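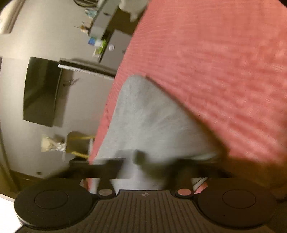 1. Why We Chose Sleep

In our year group many students say they are tired in the morning lessons. Our teacher, Ms Schumacher, asked each group to study one habit of daily life, and we took sleeping hours. The work was done in July at two schools, one in Lonbridge and one in Uchida.

2. How We Collected the Answers

We gave a paper form with 13 questions to the students of both schools. In total 229 forms came back. We asked when they go to bed, when they get up, and what they do in the last hour before sleep. After this we also spoke with 20 students in person, because some answers on paper were too short to understand.

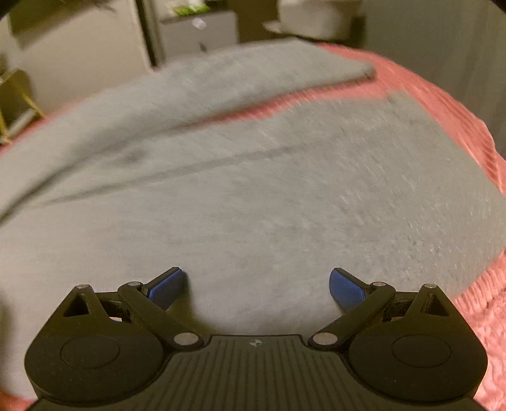
Report by Hiyori Yagi and Tatsuya Hayashi
Sep 24, 2024

3. What We Found

The students in Uchida go to bed earlier than the students in Lonbridge. We think the reason is the first bus, which leaves Uchida very early - but we did not ask about the bus on the form, so we cannot be sure. Reading a paper book before sleep was less common than we expected.

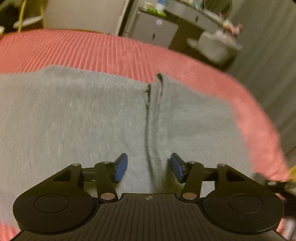
Four students kept a sleep diary for us as well. Their diaries show later bedtimes than their forms - maybe people write on a form the hour they wish for. If we repeat the study, we would like to use diaries from the beginning and to add a question about the journey to school.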